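Girkton Tables: Your Questions Answered

What wood are the tabletops?
We work in pale woods, mostly maple, and we love them! Every top has its own color, from cream to something closer to pink, and the grain goes wherever the tree sent it. If you fall for a certain top in the Stullholm showroom, ask us to put your name on it.

Will mine match the sample?
Close, but never exactly. Two boards from the same log can look like cousins at best. Tianyou Zheng lays out the boards for each top and will happily spend a whole morning flipping them around until the grain runs together nicely.

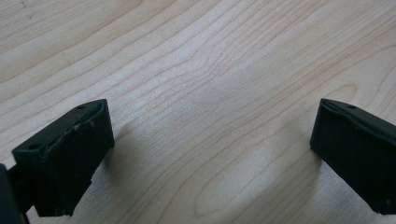 Wavy grain is the one people ask for most, and we set those boards aside when they come in. If you'd like a straighter, quieter look, write that on your order form and we'll pick for it.

How is it finished?
Three thin coats of hardwax oil, sanded between coats. It feels wonderful under your hands (please come and touch one). Give it 14 days before you put a tablecloth on it.

How do I clean it?
A damp cloth, then a dry one. Skip the scouring pads and anything with bleach.

Help, I scratched it!
Don't panic! Light scratches come out with 244 grit paper... sorry, 240 grit, our old care card had a typo. Sand along the grain, wipe off the dust and rub in a little oil. For deep dents, email Takeshi Murakami a photo and he'll talk you through it.

Will the color change?
Yes, pale wood warms up with daylight. Move your fruit bowl now and then during the first year.

What sizes do you make?
The Farouk is 80 inches long and the Zondon is a 24 inch square side table. Custom sizes are open again in January.

Can I visit?
Please do, any Friday afternoon.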